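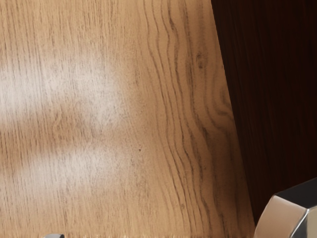
Yesenia Giraldo wanted to know why we're still in the simulator when the club has a real arm sitting in the lab. Fair question, so a short thread.

**1/** The real arm is shared by three teams and we get it for 30 minutes at a time. The sim runs on my laptop all night. For a student project in April with a demo coming up, that decides most of it.

**2/** This is our wrist view in Grakex, the sim we built for the club. Light wood tabletop, darker wood past the slanted edge, part of the gripper in the lower right corner.

**3/** The policy only gets pictures like this one. It never gets the table's position as a number. So the glare on the wood matters — our first version treated bright patches as objects and reached for them.

**4/** Eero Kallio changed the training setup so the lights move every episode. We went from 400 episodes to 3000. Grasp success in sim is now about 70 percent.

**5/** What still fails: anything close to the table edge. The arm slows down, backs up, and tries again until the timer runs out. I think our edge cases are too rare in the training set. Eero thinks it's the wood grain. We're testing plain gray tables next.

**6/** Real arm after that. Yesenia, if your team can give up a morning slot, we'll take it. Code goes in the Rultodgate repo once I clean up the config files.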